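Progress report to the grant manager, Skedmont Heritage Fund
Project: Rana Equality March archive and route markers, Rudarcombe
Prepared by: Uzma Qureshi
Date: Oct 6, 2024

1. Collection
The archive now holds 721 catalogued items, against a target of 1,000 by the end of the grant. Recorded interviews stand at 29. Two further interviews were postponed at the request of the speakers and will be held in November. Consent forms are complete for all recordings - the earlier gap in the paperwork has been closed.

2. Route markers
The council has approved the marker outside the old Brorkau works, where the first march set off. Approval for the marker at the town bridge is outstanding. The highways team has asked for a revised drawing with a lower mounting height, and Femke Mulder will submit it.
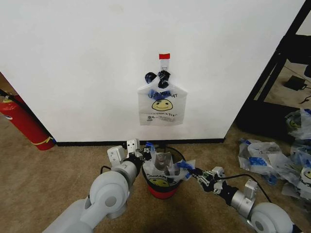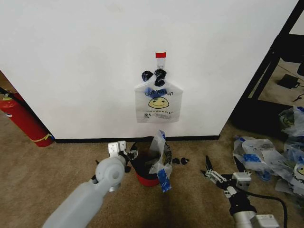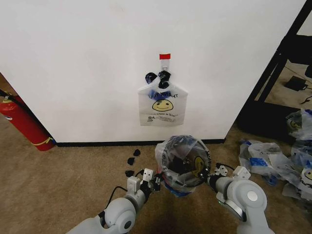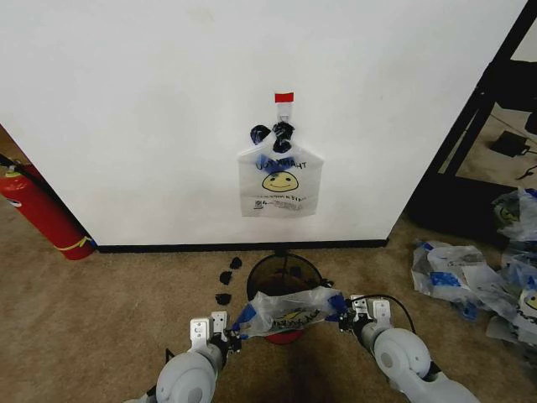 White plastic bag on a wall hook.

3. Spending
Printing came in under budget. Transcription is over budget, owing to longer interviews than planned. We ask permission to move the printing balance to the transcription line. No change to the total grant is requested.

4. Risks
The main risk is the bridge marker. If consent is not given before the winter road closures, installation will move to spring. The wording on both markers has been agreed with the march organisers and is not affected.

5. Next period
Catalogue the remaining banners and leaflets. Complete the postponed interviews. Send proofs of the route leaflet to the fund for logo approval.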